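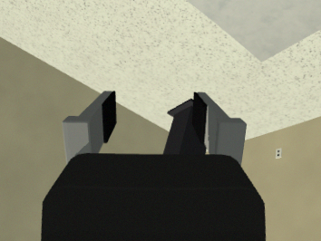

What does a Ganden Forms license cover?
A Ganden Forms license covers one live website and one staging copy of it, with updates and email support for twelve months from the date of purchase.

Ganden Forms
Form builder plugin for self-hosted websites
Published by Zustton

Overview

Ganden Forms allows site owners to build contact, registration, booking and application forms inside the website's own administration area. Fields are added from a side panel and arranged by dragging. Submitted entries are stored in the site's database and may be exported at any time. The plugin does not send entries to Zustton or to any outside server unless the site owner has connected an outside service.

The plugin is sold separately and is also included with the Ninh theme. The two versions are the same. Customers who received the plugin with Ninh should install updates through the theme's update screen.

Field types

The current release includes 28 field types. Text, number, date, file upload, drop-down list, checkbox, signature and address fields are available in every plan. Calculated fields and repeating groups require the Professional plan or higher.

Each field may be marked as required, hidden until another field has been filled in, or limited to signed-in users. Error messages can be rewritten field by field. Labels and help text are read correctly by common screen readers, and all fields can be reached by keyboard.

Plans

Standard: one live site, up to 1000 stored entries per form.
Professional: five live sites, no limit on stored entries, calculated fields, repeating groups, multi-page forms.
Agency: 100 live sites, all Professional features, transfer of licenses to clients.

When a form on the Standard plan reaches its limit, new entries continue to be sent by email but are not stored. A notice is shown to the site administrator. Deleting or exporting and clearing old entries restores storage immediately.

Requirements

Administrator access to the website is required for installation. The hosting account must allow scheduled tasks if reminder emails or automatic deletion are to be used. File uploads are subject to the size limit set by the hosting company, which the plugin cannot raise.

Ganden Forms works with any theme that follows standard template rules. Sites using a page builder may place a form through the supplied block or by pasting the form's short code into a text area. Known conflicts with other plugins are listed in the documentation.

Installation

1. Download the plugin file from the customer account page.
2. Open the Plugins screen in the site's administration area and choose Upload.
3. Activate the plugin and enter the license key under Settings.
4. Open Forms, choose New, and select a blank form or a template.

A full backup should be made before updating from version 3 or earlier. The update changes how entries are stored and cannot be reversed from within the plugin.

Privacy settings

Entries can be deleted automatically after a period chosen by the site owner. The recording of visitor network addresses is turned off by default. Personal data belonging to one email address may be found, exported or erased from the Privacy tab.

Release notes, version 4.2

The October release adds saved drafts for multi-page forms and corrects a fault that placed the submit button above the last field in right-to-left layouts. Ticket 626, concerning duplicate confirmation emails, is closed. The Clakosthorpe template pack has been updated to match.

Support and renewals

Support requests should be submitted through the customer account page and should include the license key and the plugin version number. Custom development is outside the scope of support.

A plugin with an expired license continues to work but no longer receives updates. Renewals are charged at the price in effect on the renewal date.

Product manager: Yasaman Alipour
Documentation: Stanisława Kalinowski
Agency licensing: Hafiz Rahman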